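# Rules for a Robot That Stacks Burgers

A robot arm can learn to stack a toy burger. It picks up one piece at a time and puts it on a tray. Before it is allowed to move at all, though, people have to agree on the rules. Some rules keep people safe. Some keep the test fair.

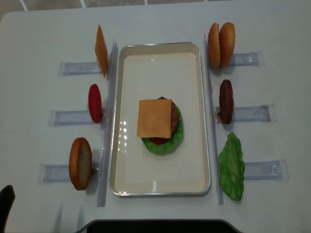 ## Why use toy food?

Real lettuce wilts and real tomatoes drip. Toy food keeps its shape, so the robot can practice with the same pieces again and again. A toy cheese slice is the same size in March as it was in January.

Each piece also has a parking place. The clear holders beside the tray keep the food standing on edge, with the cheese, tomato and a bun half on one side and more bun, a patty and lettuce on the other. Standing pieces are easier for a gripper to pinch. Try picking up a flat playing card from a table, then try one that is standing up, and you will feel the difference.

## Who makes the rules?

Some rules come from **standards**. A standard is a set of instructions that many people have agreed on, often from different countries. There are standards for how robots should be built and how people should work near them.

Other rules belong to one workplace. At the Roltcombe workshop, Radoslava Hudec writes the rules for the burger table. They are taped to the wall by the door, and everyone who works there signs them.

## Rules that keep people safe

**Keep your hands out while the arm can move.** A robot that is standing still may only be waiting for its next instruction. If someone needs to fix a piece of food, they stop the arm first.

**Know where the stop button is.** The emergency stop is a big button that tells the robot to stop right away. At Roltcombe it is tested every morning at 8:30, before any other work.

**Go slowly near people.** A heavy thing moving fast hits harder than the same thing moving slowly. When a person is close, the robot has a speed limit, just like a car near a school.

**Tie back long hair and take off scarves.** Loose things can get caught in joints.

**Look for risks before you start.** This is called a **risk assessment**. You ask what could go wrong, how badly someone could be hurt, and what would make it safer. You do it again when the table changes, even if the change is small.

## Rules that make a fair test

Suppose you want to know how good a robot is at stacking. You could watch it once, but it might be lucky that time. Ľudovít Polák, who runs the tests, asks for 40 tries in a row.

These are his rules:

1. Every piece starts in its own holder.
2. The order of the burger is chosen before the robot begins.
3. A dropped piece counts as a drop. It does not get a second chance.
4. A person may stop the robot at any time, but then the try is written down as stopped.
5. Bad tries stay in the notebook with the good ones.

The last rule is the hardest to follow. It is tempting to leave out a messy try. But if you do, the next person to read the notebook will think the robot is better than it is, and they may trust it with a job it can't do yet.

The notebook at Roltcombe has 1,573 tries in it so far. Polák writes in pen.

## What is a good stack?

People need to agree on this too. Look at the cheese on the tray. It lies nearly flat, but the patty under it is shifted to one side. Is that good enough?

It depends on the rule. If the rule says "each piece must touch the one below it," a crooked stack can pass. If it says "each piece must be in the middle," the same stack may fail. Both rules are fine, as long as everybody picks one before the test and sticks to it.

## Try it at home

You need 6 flat things to stack, such as sponges or coasters, and a pair of kitchen tongs. Ask a friend to be the tester.

- Write 3 rules for a good stack.
- Take turns being the robot. Use only the tongs.
- The tester says pass or fail after each stack – no arguing until the end.

If you disagree about a stack, read your rules again. You may need to write one of them more clearly and start over.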